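Search this site Search Enter keywords

Test the camera before you buy the arm

Every few months someone asks me which controller they should put on a sidewalk delivery unit, and my answer is that they are asking about the wrong part. I have spent most of the past two years comparing camera and controller pairings for small outdoor machines, and I now think the comparison should be done in simulation first, on a dull street, with the camera fixed before anything else is chosen. A lot of people I respect disagree with this.

The usual way of doing it is to buy a unit, bolt on whatever camera the supplier recommends, and take it out to a parking lot. Noémie Picard ran our outdoor trials that way until last February. We had a Mitow controller and a Tsikata controller, and we swapped them on the same chassis. The Tsikata looked better by a wide margin. It stopped earlier, it held its line near the curb, and it didn't wander when someone walked past. We very nearly ordered a batch.

Then Kobina Aryee pointed out that the Tsikata runs had all been done in the morning and the Mitow runs after lunch, when the sun sat low over the lot and the shadows of the posts ran straight across the path. We had been comparing the time of day. When he put both controllers through the same simulated plaza, with the sun in the same place and the same people walking the same routes, the gap mostly closed. Over 1,073 runs the Tsikata came out ahead, but by so little that price would have settled it.

What did make a difference was the camera. We tried the narrow lens and the wide one at two mounting heights, and the wide lens mounted low lost thin upright things against dark storefronts. It had no trouble with buildings or trees. Posts and poles were where it failed, and a city corner is full of them.

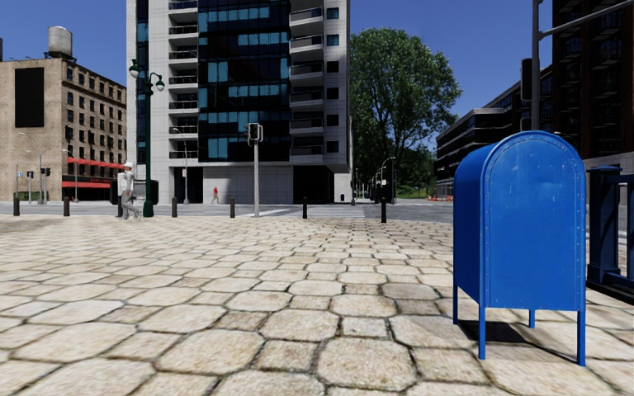
The narrow lens did better with posts and worse with anything coming in from the side, as you would expect. Seon-mi So wanted to fit two cameras and be done with it. I argued against that and I still would, on a machine this size. A second camera means a second calibration, a second thing to knock loose on a curb, and a controller that has to decide which one to believe. We raised the wide lens 47 centimetres and most of the lost posts came back.

There are fair objections to all this. Simulated stone is cleaner than real stone. A simulated lens never gets road salt on it, and anyone who has run a machine through a Canadian winter knows how much of the job is salt. Zorica Matić, who does our maintenance, thinks I put too much faith in rendered streets, and she has a drawer of cracked lens covers to make her case. I don't dispute any of it. The simulator can't tell you whether the Prumix gimbal will survive a season. It can tell you whether you are comparing two controllers or two afternoons, and for that one question I trust it more than I trust the parking lot.

I would also say a word for boring scenes. Suppliers like to send test worlds with crowds and cyclists and a dog off its leash. Monis sent us one that was so busy we couldn't work out why anything had failed. A plain corner with a couple of people on foot and clear weather gives you failures you can trace. Add the rain later.

My suggestion to anyone starting out is to pick one corner, run it about 100 times with each camera, and read the failures one by one before looking at the averages. Leave the controller at its factory settings while you do it. Kwabena Quaye has been tuning ours for a month now and I've asked him to stop until the new mount is on.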